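Rye from the back of the shelf
Inês Amaral, for the Merncombe Home Bakers' newsletter

I have been baking rye bread every few days since February and I am completely hooked, so you are all going to have to hear about it. If you've only ever made white loaves, rye feels very odd at first. It doesn't stretch, it doesn't spring back, it sticks to your hands like wet cement, and there is no point at all in kneading it. Once you stop expecting it to behave like wheat it becomes the easiest bread you can make on a working day, and it keeps for ages!

My way in was Jörg Wiegand, who many of you met at the autumn swap (he brought the dark square loaf that vanished before the soup was out). He grew up on this sort of bread and was kind enough to let me stand in his kitchen in Drultetden for a whole afternoon, asking questions and getting in the way. He also gave me a jar of his starter. I've kept it going on wholemeal rye ever since, and it is a greedy, cheerful thing that doubles by lunchtime if I feed it at breakfast.

The loaf, as I make it now

The night before, mix 200g wholemeal rye flour with 200g warm water and a good spoonful of lively starter. Cover it and leave it somewhere that isn't freezing. By morning it should be domed and full of holes, and smell like apples with a bit of vinegar behind them. Mine sits on top of the boiler cupboard. Jana Brandes leaves hers in the oven with just the light on, and it's ready a good couple of hours before mine.

In the morning, take a spoonful out and put it back in your jar (I have forgotten this twice, and had to beg more from Jörg both times). To the rest add 300g rye flour, 220g warm water, 10g salt and a tablespoon of black treacle. Stir with a strong wooden spoon until there are no dry bits. It will look like mortar. Leave it that way and don't be tempted to add more flour, I know it's hard.

Grease a 2lb tin properly, right into the corners. Wet your hands, scoop the dough in and smooth the top with a wet spatula. Dust it with flour and leave it to rise until the flour on top cracks and you see a few pinprick holes. That can be an hour and a half in a warm kitchen or well over three in a cold one. Then it goes into the oven at 240C for fifteen minutes, and after that down to 190C for another 45. If you have a probe thermometer, you want 97C or so in the middle.

Now the hard part. Wrap it in a tea towel and leave it alone until the next day. If you cut it warm the crumb smears all over the knife and you'll think you've underbaked it. I cut my first three loaves warm and thought exactly that.

Seeds, soakers and old bread

Thenmozhi Salian has been putting all sorts into hers and I'm copying as fast as I can. Her best one so far has toasted coriander seed and a little fennel, lightly crushed, stirred in with the salt. She also does a soaker: a handful each of sunflower seeds and linseed, covered in boiling water overnight and tipped into the morning mix, gloopy water and all. If you do this, take 40g or so off the water in the recipe. I didn't the first time, and the middle of my loaf was more of a pudding.

The other thing to try is old bread. Take the last two or three slices of a stale rye loaf, toast them until they're properly dark, crumble them and soak them in hot water until they turn to mush. Two big spoonfuls of that in the dough makes the whole loaf taste deeper and keeps it moist for longer. Jörg's family always did it and he was quite surprised that I thought it was clever.

Flour

The mill at Grube is now doing a medium rye as well as the wholemeal, and it's lovely stuff, soft and greyish and very finely ground. It gives a lighter loaf, and I'd start there if you aren't sure you like rye. We had 52 bags in the last shared order and they've all gone, so put your name on the new list if you'd like some. Please write down whether you want wholemeal or medium, because last time several people just wrote "rye" and then looked sad on collection day.

Elikem Kpodo has asked me to say that the long proving baskets are back from their travels and can be borrowed again. They're no use for an all-rye dough, which needs a tin, but for a half-and-half loaf they're perfect. He's making one at the moment with strong white, medium rye and caraway, and the slice I had with butter and radishes was one of the nicest things I've eaten this year.

What to eat with it

Slice it thin, thinner than you'd think. I like it with cream cheese and cucumber, or with cold butter and marmalade at breakfast with a big coffee. The slight sourness of the bread with something bitter to drink is a real treat, and it's what gets me out of bed.
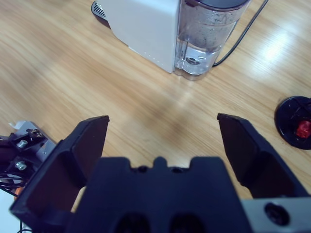
Coffee first, then the slicing.

It toasts beautifully too, though it needs two goes in the toaster. And if you have a heel left over, fry it in cubes in plenty of butter with a pinch of salt, and throw it over pea soup.

Your questions from last time

Can I make it in a cake tin? Yes, a small deep one works well. Give it ten minutes more and check the middle.

Mine has a big gap under the crust. I've had this as well! In my case it had risen too long and the top had lifted away from the rest. Put it in the oven as soon as you see the first few pinpricks, and smooth the top down firmly when you fill the tin.

Does the treacle matter? Not a great deal. Honey is fine, and so is leaving it out. The loaf will be paler and a bit sharper.

Can I freeze it? Very happily. Slice it first and put a bit of baking paper between the slices, so you can pull out one or two.

Next month we're baking flatbreads on the hot stone, and Thenmozhi is bringing her big griddle. If you want a bit of the starter, bring a clean jar with a lid and I'll have plenty fed and ready by the door.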